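Can It Sort the Junk Drawer Yet?

I have a drawer in my kitchen that hasn't closed properly since February, and a few weeks ago I decided a robot should deal with it. How hard could it be? Batteries here, screws there, rubber bands in the trash. So I called Retno Mangundap, who runs the bench automation group at Pririco, and asked when I could buy one.

She laughed for a while. Then she invited me over.
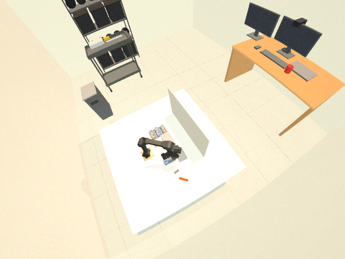

Small parts, she told me, are where everybody's confidence goes to die. A robot arm will happily lift a heavy box all day long, same box, same spot, no complaints. Ask it to pick one little piece out of a compartment full of other little pieces and you're suddenly in research territory. The pieces overlap. They roll! A white piece on a white table can be just about invisible to a camera, and a hand tool lying at a slightly odd angle needs a different grip from the one that worked a minute ago.

Her group does most of its practice in simulation, on a virtual workbench, before anything gets near a real motor. I spent a whole afternoon watching over her shoulder (she has very good coffee, so I was in no hurry). The current task is called Surnell, and it sounds like nothing: take a part from a tray, set it down where it belongs, go back for the next one. The software got through 407 practice runs while I was there. It botched 19 of them, which I thought was fantastic. Retno didn't.

"Would you keep a dishwasher that broke that many plates?" she asked me. Well, no.

And that's the simulated version, where the lighting never changes and nobody's kid has put jelly on the table. When they moved the same program over to the real arm, it needed 6 tries to get hold of its first part. I counted, and I was rooting for it the whole time, like a parent at a school recital. My own record with the tiny screws on my glasses is worse, to be fair.

So what about shop floors? Better news there, sort of. A shop can bolt the tray down, buy parts that all come facing the same way, and keep people's elbows out of it. Hidayat, a small repair outfit across town, has had 2 arms loading parts for a year, and the manager told me she'd never give them back. She also told me somebody still has to fill the trays by hand every morning.

My kitchen is another story. I showed Retno a photo of the drawer on my phone and asked for her professional opinion. She zoomed in, found what I'm pretty sure was a birthday candle stuck to a battery, and handed the phone back.

"Buy a divider," she said.

I did, and it's still in the bag.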